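Ukent Community Meals
Progress report to the Garkberg Fund
Report date: 06/10/2021

Summary

The grant pays for hot lunches and take-home suppers for older residents in the Morel district. We are now serving 185 people, up from the number we gave you in March. Spending is within budget except for fuel, which is covered below.

Deliveries

Seven routes run each delivery day. The longest, out past the reservoir, was taking too long and the last stops were getting their food late. We split it in two and moved five households onto the Morel North route. Complaints about late meals have dropped since then, though we still get calls when the bridge road is closed.

Fuel is over budget for the period. Prices went up and the split route added miles. We have moved money from the printing line to cover it and do not need a change to the grant total.

Trays and packing

Red is the color for low-salt meals this year, and drivers have told us it is easier to spot than the old stickers.
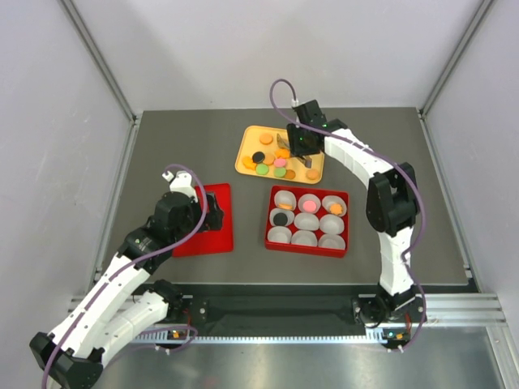
Kitchen

The walk-in cooler was repaired under the Lukoševičius service contract. We lost one day of cooking and sent out cold suppers instead. The dishwasher is old but working. We will need to replace it next year and will send a separate request with quotes.

The menu now repeats every 10 days. People had asked for more soup and less pasta, so there is more soup. Bread still comes from the same bakery at the same price.

Trays come back with the driver on the next visit and are washed before they go out again. Returns were poor at first — many homes kept them — but a note on the lid has helped. 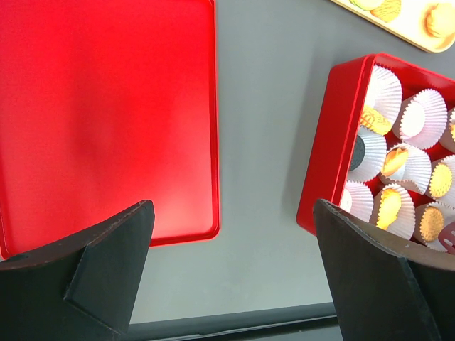
Next period

- Finish the client survey and send you the results
- Get quotes for the dishwasher
- Review the two reservoir routes before winter
- Renew food safety certificates for kitchen staff

The waiting list is short at present. We can take new clients in every area except Morel South, where the route is full. A spending table is attached separately.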